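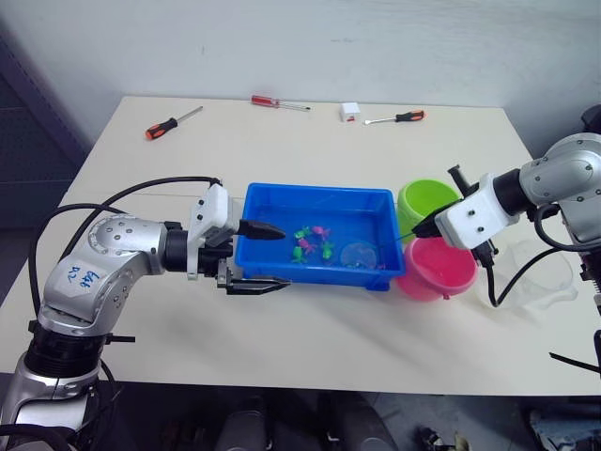
Topics Animals Space Water Try It

Science Pages > Water > Why Is It So Hard to Net a Toy Fish?

Catching a toy fish should be easy. It can't swim. It can't see you coming. So why does it slide away just when the net gets close?

Some people say the fish is "slippery." I don't buy it. A dry plastic fish isn't very slippery, and it doesn't turn into soap when it floats.

Look at the water instead. When you push a net through water, the water has to go somewhere. Some squeezes through the holes in the mesh. The rest gets shoved along in front, and a light toy goes with it. Push faster and you shove more water. 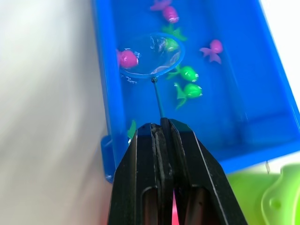
Then there is the packet the net came in. The Plovent fishing game promises 100 catches in 90 seconds. Really? Who was holding the net? How big was the tray? The packet doesn't say, so I'm not impressed yet.

You may also hear that pink fish are easier to catch than green ones. Maybe they are easier to spot. But water pushes on both colors the same way, so I would want to see a fair test first.
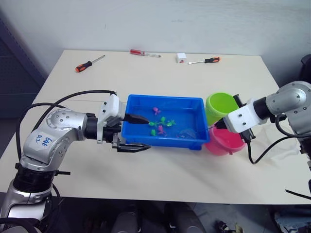 Petra Lindqvist
Staff Writer, Science Pages

Try your own. Put a little water in a tray and float a few toys. Chase one with the net, fast. Next, slide the net in slowly, go under the toy and lift. Do each one ten times and write down every miss - even the silly ones.

Did slow win? Don't take my word for it. And ask a grown-up to stay close by whenever you play with water.

Contact us | © 2022 Grononus Science Pages | Back to top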